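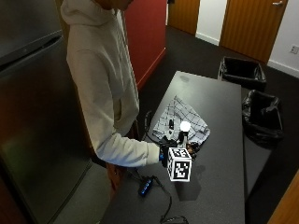
1/ The Climinia thread

Okay, a few of you asked how the cider thing is going so I'm finally writing it down. Get a drink, it's long.

2/ Quick recap for new people: my cousin and I make cider under the name Climinia. We rent a corner of a cold barn, we have a basket press older than both of us, and last fall we pressed more fruit than we had any business pressing.

3/ Last fall's total was 221 gallons. The year before that we did 45. I don't know what we were thinking, except that the apples were cheap and we both had the week off.

4/ Most of the fruit came from the old Stojanović orchard up the hill. Mixed trees, half of them never labeled. There's a row of small yellow ones that taste like biting a tea bag and I love them so much. They make a terrible snack and a really lovely cider.

5/ The rest was dessert apples from a packing shed. Sweet, boring, full of juice. You need some of that too or the whole batch comes out like licking a fence (ask me about year one. or don't)

6/ We split everything into three lots. Lot A is all Stojanović fruit, wild yeast. Lot B is the blend with a plain champagne yeast. Lot C was supposed to be the same as B but I pitched the wrong packet at eleven at night, so Lot C is its own thing now.

7/ Guess which one everybody likes best. Yep. C. My cousin brings this up at every meal.

8/ We tasted through all of it again in March and Lot A had gone very quiet. Hardly any smell, kind of closed up, a bit eggy at the bottom of the tank. I panicked and wrote to Baptiste Besson, who taught the weekend class I took and has been way too patient with me ever since.

9/ His whole reply: "Rack it, leave it alone, taste it in a month. Do not add anything." I had three tabs open with things to add. I closed the tabs.

10/ So we racked it. The egg smell is mostly gone, and now there's this orange peel thing happening on top and a dry, grippy finish. I'm still not calling it done. It could use the summer.

11/ Lot B is ready and it's fine! It's good! It's the one you can hand to someone who says they don't like cider. Six months ago I would have been thrilled with it and now I'm a snob, apparently.

12/ Names. We went back and forth forever. Lot A is going to be Vistholm, after the farm road. Lot C is Nudell, which was my grandmother's maiden name, and she would have had opinions about the wrong yeast packet.

13/ Lot B doesn't have a name. Suggestions open. Please no apple puns, my cousin has already used all of them.

14/ Money talk, because people always ask. The first real bottle order came to $1519 with shipping and I had to go walk around the block. Glass is so expensive, you guys. Used bottles are cheaper but then you're scrubbing labels off in a bathtub, and I've done that, and I'm not doing it again.

15/ We thought about cans for maybe a day. The mobile canning people wanted a bigger minimum than we could fill. Maybe next year, if there's a next year, ask me after tax season.

16/ Things I'd do differently: buy the second pump first. Label the hoses. Write down the gravity readings in a notebook and not on the back of a feed receipt that then goes through the wash.

17/ Also I'd sweat the apples longer. We left ours 25 days and the late ones were still hard as rocks going into the mill. The early ones were perfect, you could dent them with a thumb.

18/ A couple of you asked about bubbles. B and Nudell are getting a little sugar at bottling so they'll have a soft fizz. Vistholm stays still. I know still cider is a hard sell. I don't care, I like it with roast chicken and a lot of salt.

19/ We're bottling B this Friday if the caps show up. If they don't show up we'll be sitting in a barn looking at a tank, so, you know, same as most Fridays.

20/ If you want some when it's ready, reply here and I'll put you on the list. Local pickup only for now, we don't have the shipping paperwork and I'm scared of it.

21/ Someone in the replies asked whether the press is for sale. No!! She leaks and she squeaks and she's staying with us.

22/ Oh, and the pomace went to the neighbor's pigs again. They come running when they hear the truck. Will post pigs tomorrow.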